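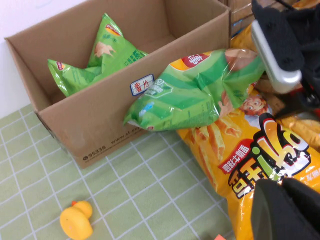

Thursday, night shift

The pressure sensor on line 4 at Waltgate was wrong again. It showed 17 kPa with the valve closed, and by the evening it showed 16. I cleaned the contacts and changed the cable – no difference.
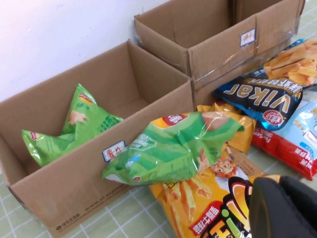

Two green chip bags in the cardboard box.

I think the Hollico amplifier drifts when the cabinet becomes warm. I left the door open for two hours and the reading was more calm. 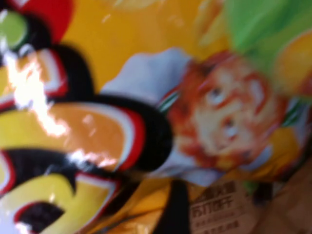 Tomorrow I will ask Brallcombe for their calibration sheet, and I must write down the cabinet temperature every hour.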